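About Wodeck

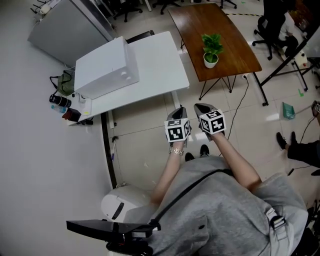 Collecting with a pair of handheld grippers at our Dostovholm office. The printed cubes are for position tracking.

Wodeck is a small company which makes training examples for robots. Our customers build robot arms and the software that moves them. This software learns from many recordings of a task done well by a person, and we are the people who do the task and make the recordings.

We started in one rented room in Dostovholm, above a shop for floor tiles. Today we have the whole floor of the same building, and a second place in Skernmont, where we have a kitchen, a bathroom and a small storage room built for recording. The company language is English, although for most of us it is the second or the third language. Please excuse us if a sentence on this website sounds a little strange. The data is checked more strictly than the grammar.

What we do

A customer comes to us with a task. It can be short, such as to put a cup on a shelf, or long, such as to clear a table after a meal and wipe it. We first do the task by ourselves several times without recording, and write down the places where two people did it in different ways. Then we talk with the customer about which of these ways are allowed. This conversation takes usually longer than the customer expects, and we have learned not to skip it. One of our first orders was to fold towels, and only after the delivery we found that the customer wanted the label always on the inside. We recorded the full order again at our own cost.

When the task is agreed, we write a task sheet. It has one page. It says how the objects are placed at the beginning, what must be true at the end, what should change between one recording and the next, and when a recording has to be thrown away. Every collector reads the sheet before the first session and can ask for a change in it.

A normal order is 1000 accepted recordings of one task. We also take smaller orders for a first test, and these are charged by the day.

How we collect

Most of our work is done with handheld grippers and without a robot. The collector holds one gripper in each hand and works with the fingers of the gripper in place of the own fingers. On the grippers are cubes printed with black and white square patterns. From these patterns the position and the angle of each gripper can be calculated for every moment of the recording, and this becomes the movement which the robot learns from.

We prefer this method because a person with grippers can go almost anywhere. The task can be on a desk, on a low table or on the floor, and it is not necessary to move a heavy machine to it. It is also easier to learn than driving a robot arm from a distance. A new collector needs normally 2 days of practice before we accept the recordings, and the first day is mostly spent to become slower. People move their hands faster than they think, and when the cubes are turned away from the camera or moved too quickly, the tracking is lost and the recording is of no use.

For customers who need it, we also do sessions on the robot arm of the customer. These are done in Skernmont only, where the floor is strong enough and there is a separate electric line.

We do not collect in an empty laboratory. Our rooms have ordinary desks, chairs, plants, bags and water bottles in them, and people walk through. A learning system that has only seen a clean white table has difficulty when it comes to a real home. For the same reason we change the furniture from time to time, and we change the lamps and the hour of the day.

How we check

Each recording is looked at by a person before it is delivered. We use our own program for this, which is called Dinsa. Dinsa plays the recording together with the calculated path of both grippers, and it marks the moments where the path jumps or has a hole. The checker then decides between 3 answers: accept, cut, or reject. The checker is never the same person who made the recording.

Rejected recordings are not deleted at once. We keep them for 365 days, and the customer may ask for them free of charge. Some research groups have told us that failed attempts are useful for them too, for example an object which slips and must be picked up again. If you want such attempts on purpose, please tell us at the beginning, because it changes the task sheet.

The people who collect

Our collectors are employed by us and paid by the hour. We do not pay by the recording. We tried this for one month, in March of our first year, and the quality became lower each week, so we stopped it.

The work looks easy, but it is tiring for the wrists and for the back, most of all when the objects are near the floor. A collector works not longer than one hour without a break, and changes between low tasks and high tasks during the day. Among our collectors are a former dental assistant, a tailor and several students. Experience with robots is not asked for. Steady hands and patience are more important, and also the habit to say it openly when something went wrong in a session.

Privacy

Recordings in our own rooms may show the collectors and other staff. All of them have agreed to this in writing and can take the agreement back for future sessions. When we collect in a private home, we ask every adult who lives there, and we go through the rooms together with them first to put away letters, family photographs and medicine. Faces can be blurred before delivery if the customer wishes so.

Visit us or work with us

You are welcome to see a session before you decide about an order. Visits are possible in Dostovholm on most working days and in Skernmont by agreement. Please write to us one week before, and tell us in a few sentences what your robot should learn. A video of the task made with a telephone is very helpful, even when it is short.

If you would like to become a collector, send us a short letter with the hours when you are free. We invite you for a paid trial day. You do not need to bring anything, only closed shoes.

This page was last changed on 29 May 2019.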